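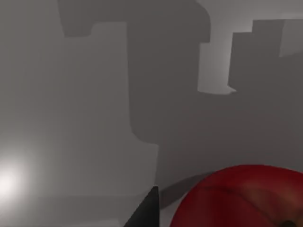 ## 6. Lettering a page in Zindon

By now you have finished panels and a script. The lettering goes on last and gets blamed first, so leave yourself an evening for it.

1. Open the page and choose **Layers > New Lettering Layer**. Zindon puts it on top of the inks. Leave it there.
2. Paste in the script for this page only. Muireann Mulcahy once pasted all 167 pages of *Plikerdale* into a single panel, and the program did its best.
3. Click a line of dialogue, then click the panel it belongs to. A balloon appears, usually over someone's face.
4. Drag the balloon somewhere kinder. The first speaker goes highest and furthest left.
5. Pull the tail toward the mouth and stop halfway. Tails that reach the lips look like drinking straws.
6. Press **Fit**. If the text still touches the outline, cut a word. Writers recover.

**Note:** Keep each balloon under 30 words. The counter at the bottom of the panel turns orange when you go over, and stays orange while you argue with it.

**Note:** For manga pages, switch **Reading Order** to right-to-left *before* step 3. Changing it later flips the tails but leaves the balloons where they were, and everyone ends up speaking someone else's lines.

**Caution:** **Flatten** can't be undone once the file is closed. Save 2 copies, one with live text, and send the flat one to the printer.

Sound effects don't use balloons. Draw them by hand on the ink layer, or see section 7 if your hand lettering is like mine - enthusiastic, mostly vertical.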